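Ticket 167 - Drerden label printer drops off the network

Opened Feb 26, 2022

Hi all, me again! The Drerden in our Dastport office keeps vanishing from the print queue. It prints 3 labels, maybe 8 on a good day, then shows offline. I've swapped the cable, tried another port and reinstalled the driver (twice, ugh). It was fine until we moved to the new router in January - so that's my main suspect.
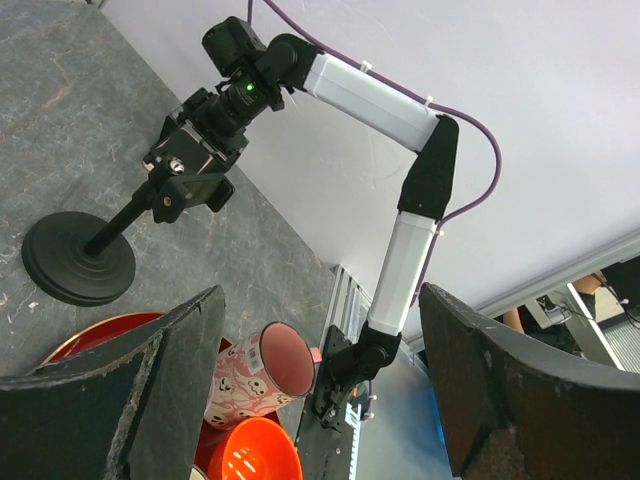 Markotside support wrote back that the router is probably handing the printer a new address each time the lease runs out, and asked me to reserve one for it and turn off sleep mode.

OK, did both! The reservation page was buried under Advanced, and I had to type the address in by hand. Sent a batch of 2,000 labels overnight to the Usman queue and the log shows no drops so far. Please keep this open a few more days - I want to see it get through a router restart first.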